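Clear plastic egg cartons, wash and reuse or toss?

Posted by Nouhaila Samir, Aug 23, 2019

Hi all! My neighbor keeps hens and gives us eggs whenever she has extra (lucky us), and she's asked for cartons back. Trouble is, I only ever seem to end up with the clear plastic kind, the ones with two rows of six cups and little tabs that snap the lid down. I have 14 of them stacked on top of the fridge and my husband is starting to make remarks. Can I clean these well enough for her to use again, and how do you do it without wrecking them? 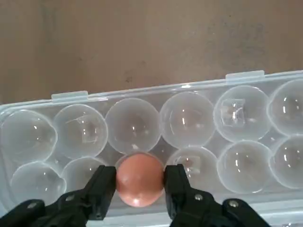
One of the dozen-size cartons, two latch tabs along the rim

Vignesh Pisharody

We've done it for years with our own hens. Warm water, a squirt of dish soap, and a soft bottle brush for the cups. Go easy around the tabs, they're the first thing to crack, and once they go you're stuck with a rubber band. Then turn them upside down on a towel overnight. Please don't try the dishwasher! I lost 2 that way and they came out looking like potato chips. If she sells any eggs, she may want to check your state's rules on used cartons first.

Pao-chu Hsieh

I just start seeds in mine. Poke a hole in each cup.

Chia-jung Yen

Agree with Vignesh on hand washing, though I'd ask your neighbor before you scrub the whole stack. Mine only wanted four and the rest went to the preschool for sorting buttons and beads, and they were thrilled to have them.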